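Small machines deserve better manuals
Opinion, by Urs Grabner
21 March 2019

Two years ago our company bought a used labeling machine from Pichler. It puts round labels on small glass jars, up to 30 in one minute, and it does this very well. The manual has 158 pages. I have read it all, and I still do not know how to change the label sensor without calling the service line.

I write this as a person who likes machines. I worked for many years in a packing room and now I am responsible for buying the equipment for three such rooms. My opinion is that the makers of small packaging machines put their good people on the mechanics and leave the book until the last week. Then somebody copies the chapters from a bigger model and changes the name on the cover.

Take the page about cleaning in our Pichler book. It tells the operator to "remove the infeed screw according to the usual procedure." What is the usual procedure? My colleague Brigitta Danzer has it in her head, with the correct size of key and the trick with the left cover. When she was on holiday in January, the machine stood still for a whole morning. The spare part was on the shelf and the machine was not broken. We only missed one paragraph of text.

The sellers answer that training is included in the price. It is true, and the training is often good. Rahel Rüegg from Clumia spent a full day with us when we bought the capping unit, and she was very patient. But two of the people she trained have left since then. A training day stays with the persons who were in the room, and in a small company the persons change.

Other sellers say that everything is now in the software. The display gives an error number, and the number leads to a help page. I have nothing against this. On our newer machine the help page for error 40 says "Check position." It does not say of which part, and it does not say what the correct position looks like. 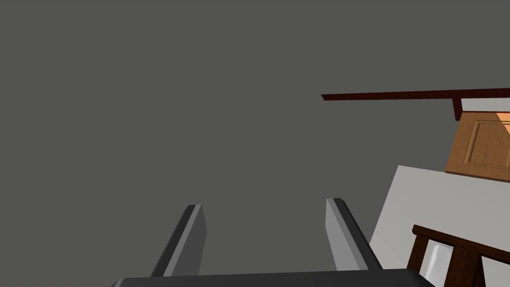
What I would ask for

First, a short book for the operator and a separate one for the technician. The operator needs to start, stop, clean, refill, and change the format. This can be written on very few pages, with large letters, on paper that survives a wet hand.

Second, the correct values. If a belt must be tight, I want to know how tight. "Sufficient tension" is a sentence for a lawyer. Brulley gives for each belt the number of millimeters it may move when you press with one finger, and our new employees understand it on the first day.

Third, the translation should be read by someone who has stood at the machine. I am not a native speaker myself and I do not ask for beautiful language. I can live with a wrong article. But in one manual the same part is called a guide, a rail, and a conductor – on one page – and a young operator will look for three parts.

Some readers will say that this costs money, and that buyers of small machines look only at the price. Waltraud Leitner, who sold such machines for a long time, told me that in her whole career only one customer asked to see the manual before signing. So the buyers are guilty too, and I include myself. Since last year I ask for the book together with the offer. I read the cleaning chapter first. One offer I refused only for this reason, although the machine was cheaper than the one we took.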